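June 2019

Kitchen notes, continued from the last page.

Moved the wire rack down from the shelf and put it on its low frame near the outlet. The idea is to have one place for bread, plates and cooling trays that is off the counter. The counter in the Birkik apartment has 59 inches of usable run, and the toaster, the kettle and the dish drainer take up most of it. Anything hot ended up balanced on the stove, which is fine until the stove is needed.

The rack is the Gralteten, the model with the diamond mesh. Bought it secondhand in Montes with the legs already fitted. One leg was out of true by the width of a coin. Loosened it, turned it a half turn, tightened it again. It now stands without rocking on the smooth floor, but I would not put the stockpot on it. A plate and a loaf are within reason.

Toast trial went as follows. Bread was the Mistix white, day old, cut at around half an inch. Setting 3 on the toaster gives an even brown on the first pair of slices and overdoes the second pair, as the elements are already hot. Dropped to 2 for the second pair and got close to the same color. Wrote that on tape and stuck it to the side of the toaster.

Then plating. Left on a flat plate straight from the toaster, a slice sweats and the underside goes soft. Left on the mesh for a minute first, it stays crisp on both faces. The order is therefore toaster, mesh, plate. I had been doing toaster, plate, butter for years and blaming the bread.

The round white plate fits on the mesh with space at one side. It slides if pushed from the edge, so a slice has to be lowered from above and let go over the middle. Coming in at an angle moves the plate. 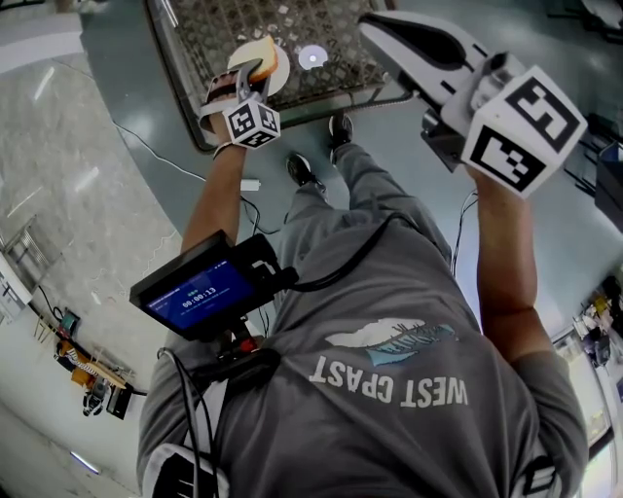

How long should toast stand before it goes on a plate?

About a minute on open mesh is enough for a slice of ordinary thickness. Thick slices want closer to two, and anything with seeds or fruit in it can go straight over since it is eaten soft anyway.

Crumbs are the main fault of the arrangement. Mesh lets the small ones through to the floor and keeps the large ones, so there are two places to clean where there used to be one. Tried a baking sheet underneath. It catches nearly everything but holds the steam in, and the toast goes soft again, more slowly. Tried a folded dish towel on the floor instead. Better - the air still moves and the towel can be shaken out over the sink. Will keep the towel.

Washed the mesh in the bath, as it does not fit the sink in either direction. Hot water, dish soap, the stiff brush. The raised edge holds water along the fold and has to be tipped to drain. Dried it upright overnight. No rust so far, though the coating is thin at two of the corners and I expect it there first.

Receipts for the kitchen now come to 2552, with the shelf brackets and the second drainer included. That is over what I set down in the spring. The brackets could go back. The drainer has been used and cannot.

Still to do: cut the felt for the feet, find a lid that fits the crumb tin, move the bread knife to the left drawer. Also measure the gap beside the refrigerator. If it is 12 inches or more the rack can stand there on its end when not in use. If it is less it goes back on the shelf until August, when the old cabinet comes out.

Two slices left of the loaf. Froze them.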